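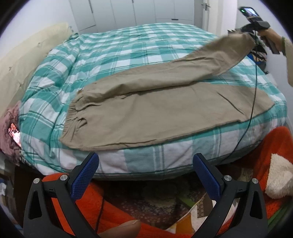

裤子摊在床上，卡其色，松紧腰。

骑了一个季度的通勤踏板，换下来的那台是 150 的街车，分几条记一下，给想从跨骑换踏板的人参考。

1/ 车是从 Sillow 的二手寄售那边拿的，前任车主跑了不到一年，漆面有两处浅划痕，前轮胎已经磨到标记，当场谈好换一条新的。手续当天办完，周一去挂的牌。

2/ 我的路线单程 15 公里，红绿灯很多，中间有一段高架不让摩托上，只能走辅路。以前骑街车，左手一路捏离合，到公司手腕是酸的。换踏板以后这个问题没有了。

3/ 油耗比我预想的高。上一箱跑了 341 公里，加的 92 号，算下来比原来那台多一点。店里说磨合过传动皮带会好些，目前没看出区别。

4/ 座桶能放一顶全盔加一件雨衣，再塞手套就盖不紧。Chenxi Su 那台同级别的加了尾箱，她说过减速带会响，垫了一层泡棉才好。我暂时不装。

5/ 轮径小，过坑的感觉很直接。后减震默认偏硬，我调软了 2 格，一个人骑刚好，带人的话还得调回去。

6/ 刹车要重新适应。踏板没什么发动机制动，松油门以后车还在往前溜，头一个星期跟车距离要留大。下雨天井盖和斑马线上不要急捏前刹，有 ABS 也一样。

7/ 裤子。骑行裤还是 Wulell 那条，护膝可以拆，夏天中午穿着闷。到公司换条宽松的，省事。

8/ 高速稳定性一般。GPS 测过一次最高 93，风一大车头就发飘，平时我只开到七十左右。要跑长途的别买这个级别。

9/ 保养：齿轮油和机油一起换的，皮带还没动。Zihan Tian 建议顺便把空滤拆出来看一眼，拆了，灰不少，已经换新。

10/ 有人问原来的街车卖没卖。没卖，电瓶线拔了放车库，等秋天跑山再接上。

11/ 下个月换后轮胎，在两个花纹之间还没定。有用过半热熔跑通勤的，说一下磨得快不快。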